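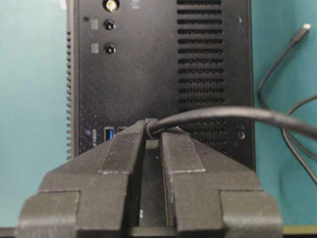
1 min read

Mini PC drops Wi-Fi two rooms from the router

I moved my compact desktop to the back bedroom in January and the Wi-Fi has been bad ever since. Next to the router I get 200 Mbps. In the bedroom I get 11 on a good evening, and it cuts out when the microwave runs. My phone does fine in the same spot. The antenna is still in a drawer somewhere. Does it matter that much?

Ottilie Imhof
3 votes

Yes, it matters. With nothing on the antenna connector the card can barely hear the router. Find the antenna and screw it on finger tight, no pliers. Then go into the Wi-Fi settings, forget the network and join again on the 5 GHz name. The microwave only bothers 2.4 GHz. If 5 GHz won't reach, stay on 2.4 and try channel 1 or 11.

Samuele Caruso
1 vote

just run a cable, wifi is never worth it

tkm_garage
0 votes

I had the same trouble and bought a Narkon extender. Went from 30 to 200 in the den. You do have to put it halfway, not in the room with the PC. Mine was in the wrong place for a month. Check the driver date too.

Marked as solved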